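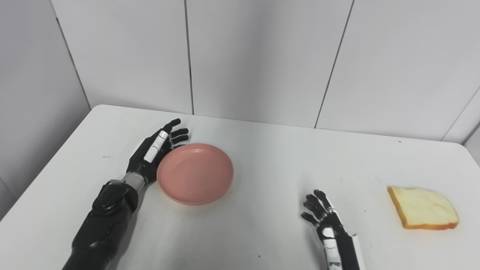 Is the Wadenine Prophecy Wall Chart worth buying if you already own a decent book on failed doomsday predictions?

Probably, provided you have a long hallway and a patient household. The chart covers a lot of the same ground as the books, but it lets you see how the predictions bunch up, and that's hard to get from chapters.

Wadenine Prophecy Wall Chart, second edition
Reviewed by Mali Jarman, 2019-06-09

The chart arrives in a cardboard tube with a reading guide of 128 pages, and unrolled it is longer than my couch. Psarras, the publisher, calls it "a complete visual history of the end of the world." I'd call that optimistic, given the subject.

The idea is simple enough. Time runs left to right. Every prediction of the end gets a thin line that starts on the day it was announced and stops on the day the world was supposed to. Short lines mean a preacher in a hurry. Long lines mean somebody who planned to be safely dead by the deadline, and I have to admire the foresight. There are 652 entries, and Savvas Papadakis, who compiled them, is stricter than most about what gets in. A vague grumble about the decline of morals doesn't count. You have to have named a date, or at least a year.

The year 1000 gets a sober treatment. Papadakis points out in the guide that the famous stories of all Europe cowering in church were mostly written down centuries later, and he gives the panic a dotted line instead of a solid one. The flood predicted for February 1524 gets its due as well. Astrologers all over Europe saw a pile-up of planets in Pisces and drew the obvious conclusion, and sales of pamphlets were excellent. So is the cluster in the 1660s, where anyone who could add three sixes to a thousand had a theory.

Now the complaints. The type is small. I don't mean tasteful-small, I mean that I read the seventeenth century from a step stool with a flashlight. The color coding uses two shades of brown, one for floods and one for earthquakes, and under my hall light they are the same shade of brown. Lech Kołodziej, who drew the thing, has a lovely hand for comets and apparently a grudge against green.

The guide is better than it needs to be. The entries are short and dry, and the cross-references work. Casimiro Calvo's essay on what believers did the morning after is the best part of the whole package - some went home, some recalculated, and a surprising number started a newspaper. Friederike Hellwig's essay on calendars is heavier going. I followed it as far as the Julian leap years and then made a sandwich.

If you want something cheaper, the Bumau folding timeline covers the big names and fits in a drawer. It also skips everything before 1500 and misspells Nostradamus on the cover. The Skisen poster is prettier than either, but it's really a picture of a volcano with dates on it.

Hanging hardware is not included. The tube suggests "suitable fixings," so I used thumbtacks, and the twentieth century came down twice in the first week. A third edition is promised for November, with larger type. I've penciled it in.

Two more things before you order: the guide has no index of names, and the right-hand margin has been left blank for future entries.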